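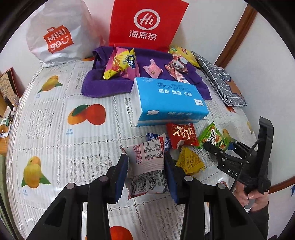 Raimo Kinnunen wrote:
Did the grasp planner pick that hold, or did you? Mine always goes for the center of a packet and then crushes it.

palesa_b wrote:
Me, by hand! Pusisell trains on these – 3,285 grasps so far, all snack wrappers, and I love how much it picks up from shiny foil.

lizelle.n wrote:
I'd still filter. Standeck got worse for me until I dropped 49 clips with bad pose tracking.

palesa_b wrote:
Not sold on that. I kept my messy ones and the policy recovers better from slips.

Raimo Kinnunen wrote:
With Lizelle here. Bad poses aren't slips. Which tracker version, 5?

palesa_b wrote:
Yep, 5. Rerunning tonight with her filter on!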